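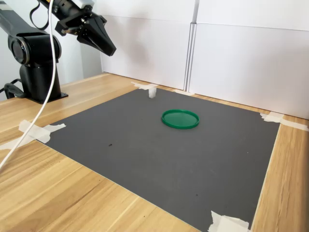 九月 工作笔记：员工持股转制模型，第二轮

上午九点半开始。接着上一轮的工作，把 Rullent 的转制方案重新算了一遍。上次的表格有个老问题，离职员工的股份回购被当成一次性支出处理，实际章程里写的是分期，最长5年。Inger 把公式改过来以后，前三年的现金压力小了很多，第四年反而变紧。

基本情况再记一下，省得每次翻旧本子。Rullent 在 Bratedton，做仓储设备维修，在册员工104人。老股东打算退出，愿意先跟员工谈，谈不成再找外面的买家。我们负责的部分只有模型和问卷，法律文件由 Stougaard 那边起草，税务不归我们管。

参数这轮改成下面这样：
入股门槛：每人1,000克朗，可从工资里分期扣。
入职满一年才有资格。
表决权一人一票，与持股数无关。
分红按工时分配，不按股份。
外部贷款期限：36个月。

贷款期限这一条还有争议。Ketill 觉得太短，旺季以外的月份还款会吃掉全部结余。我把期限拉长跑了一遍，利息总额上去了，但最低现金余额没有再掉到零以下。两个版本都存在共享目录里，文件名后面带“短”和“长”，别覆盖。

问卷的事。第二版改了措辞，原来那句“您是否愿意成为公司的所有者”太大，试填的人大多选了“不确定”，看不出什么。现在拆成两问，先问愿不愿意出门槛那笔钱，再问愿不愿意参加每季度的大会。试填下来，两问的答案经常不一致，愿意出钱的人里有一部分根本不想开会。这一点要写进给 Rullent 的中期报告，章程里的法定人数恐怕得降。

另外一处没想清楚：派遣工怎么算。104这个数只含正式合同，夜班里有不少人是派遣公司签的。按现在的资格条件他们全部排除在外。模型上加一个开关不难，难的是工时记录不在 Rullent 手里。先留空，下周问 Stougaard 有没有先例可查。

午后一点多，Plorkiso（我们自己写的那个模拟脚本）在批量跑的时候报错两次，都是利率那一列读成了文本。改了导入部分，重跑正常。以后录入利率请用小数点，不要用逗号。

敏感性结果，手抄一份：
维修合同收入下降一成，短期限版本第二年出现缺口，长期限版本没有。
员工参与率只有一半时，两个版本都要靠老股东留一部分卖方贷款。
回购集中在同一年发生，两个版本都撑不住。需要单独设一个回购准备金，比例待定。

第三条最要紧。早期做过转制的公司，工龄长的员工常常在差不多的时候退休，回购请求就会挤在一起。Rullent 的年龄结构表我们还没拿到，只有一个平均数，没有用。

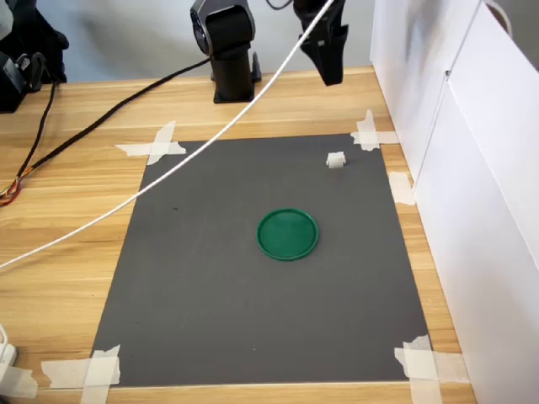 Leif Ragnarsson 看完初稿后在页边批了几句，说准备金不应该由我们定比例，应当给出三档让员工大会自己选，每一档写明对当年分红的影响；他还问，既然优先购买权只给员工一段有限的谈判时间，为什么模型里看不到融资谈不下来的情形。

第二个问题问得对，确实漏了。现有的模型默认贷款一定批下来，时间上也没有留余地。补一个情形：谈判期结束时资金只到位一部分，老股东可以选择延期，也可以转向外部买家。延期的那一支要算多出来的顾问费。

关于三档的建议，Dale Beaulieu 不太同意，认为选项多了大会更难表决，他倾向于给一个推荐值加一个下限。我暂时两种写法都留着，等 Roksolana 把问卷第二版的结果汇总出来再定。

待办：
向 Rullent 要完整的年龄和工龄分布，匿名即可。
Inger：准备金模块，先按利润的固定比例提取。
Ketill：核对“长”版本的利息，手算一遍头一年。
我：补融资失败的情形，改中期报告第二节。
派遣工一项，问 Stougaard。

下午四点半收工。共享目录里的旧问卷已经移到存档文件夹，需要的自己去取。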